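3.2 Regional labels and the spread of recorded rap

The second part of the study deals with the small labels that put out rap records in and near Daltgate before the larger distributors took an interest in the town. We treated a label as local if its mailing address was in the county and if at least two of its releases were by artists who lived there. Four labels met both conditions. The largest of them, Grorach, kept a handwritten ledger of pressings and returns, and most of what follows rests on that ledger. The other three left only sleeves, a few invoices and the records themselves.

The ledger lists 33 releases. Nearly all are twelve-inch singles with a vocal side and an instrumental side. Albums are rare and come late. The biggest single pressing was 1133 copies, an odd total that includes an overrun the plant charged at half price. Most pressings were much smaller and were sold from car trunks, barber shops and a record stall at the Mensah market. Returns were entered in red ink, and for the early singles there are almost none.

Figure 4
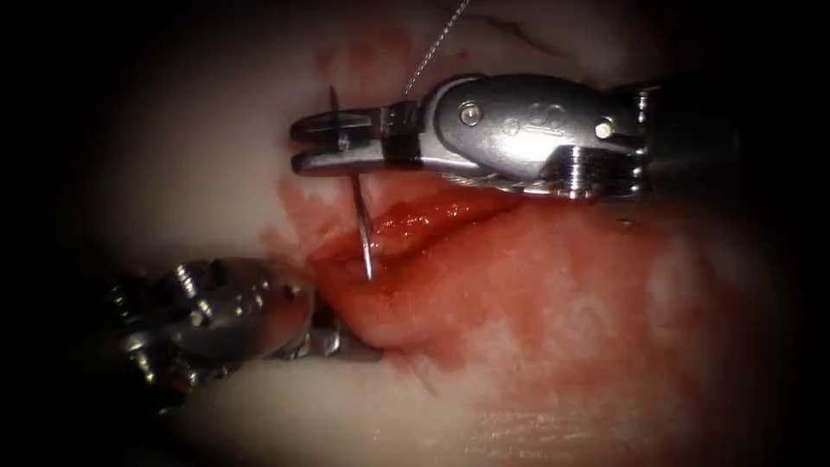
Lyrics on the early singles are mostly boasts and party calls, with the name of the town worked into the hook. A change can be heard once the label began to record groups from the east side. Verses get longer, the tempo drops, and the subjects move to rent, policing and the closing of the bus depot. We coded each vocal side by its main subject, using the scheme set out in Section 2. Where two coders disagreed, the side was played again and discussed. Sides that still could not be settled were marked as mixed and left out of the counts by subject.

It would be easy to read this change as a turn toward politics by the artists alone. The ledger suggests that money also played a part. Party singles depended on club play, and the clubs that had booked local acts were closing or changing their music. The longer songs sold to a different set of buyers, who got them by mail after hearing them on the college station at Listanach. The station's playlists survive in part, and they show the same titles coming up week after week, often with the instrumental side used under announcements.

Sales by mail are harder to trace than sales at the stall. Grorach wrote down the amount of each money order but usually left out the title, so a payment can be matched to a record only when the price was unusual. We made no attempt to guess at the rest. The stall figures have their own problem: stock that went out in January was sometimes entered months later, in one lump, with cassettes and vinyl together. For this reason we report sales by year and do not break them down by format.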